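About Ornby

Ornby is a small cookery school with a very big table. We opened in February with 2 borrowed stockpots and a class of 3, and we've been cheerfully overfeeding people ever since!

Polyxeni Triantafyllou started the school after years of teaching friends to make filo at home (flour everywhere, neighbours dropping in for the leftovers). She still takes the bread and pastry courses herself, and she still thinks anyone can learn to stretch dough if they're given a whole morning and plenty of tea.
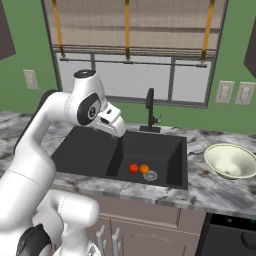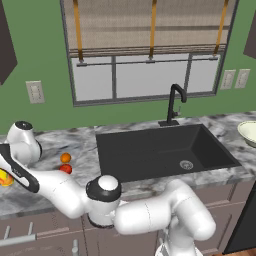
Kitchen views with the grey-and-white marble worktop.

Our classes are kept to 18 people, so there's time to ask questions, go wrong and have another go. Beginners usually start with Tandus, our evening course in soups, flatbreads and slow-cooked beans. Ponemine is the one for keen bakers — laminated doughs, custards and a frankly enormous amount of butter. We've now got 62 recipes in the school handbook, and former students keep sending us more, which we love.

You don't need your own knives or an apron. Do bring a tub with a lid, and tell us about any allergies when you book so that we can plan the menu with you in mind.

Page last updated 7/4/20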